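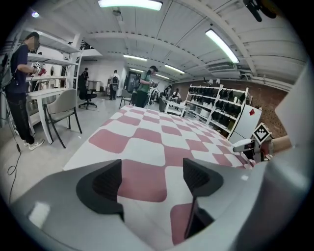
Teemu Hyvönen asked whether the Uvar Studio can be booked without the main hall, and whether the piano comes with it. It can be booked separately. The piano is charged as an extra.

Hiring the Uvar Studio at Mustonen Hall

How many people does the studio hold?
80 seated, or fewer if the floor is used for dance. The limit includes performers and crew.

What is the stage size?
There is no fixed stage. Rostra can be set up along the north wall on request. Ask for them on the booking form, as they are shared with the main hall.

Is there a lighting rig?
A fixed grid with 17 dimmed circuits. Hirers may refocus lamps but may not move them between bars. Colour filters are not supplied.

Can we bring our own sound desk?
Yes. Portable electrical equipment must carry a current test label. The house system accepts a stereo feed at the wall panel beside the control position.

When can we get in?
Access starts at the time printed on your hire agreement. Unloading is through the Druvmont Road doors. Vans may wait there for unloading only.

Is the piano tuned before each hire?
No. Tuning is arranged by the hall and added to the invoice. Other tuners are not admitted.

Do we need our own insurance?
Yes, public liability cover. Send the certificate with the signed agreement.

How late can we cancel?
Up to three weeks before the hire date for a full refund of the deposit. After that the deposit is kept.

Who deals with technical questions?
Ingeborg Hinrichs, technical office, Mustonen Hall. Please quote your booking number.

Page last updated 10 November 2024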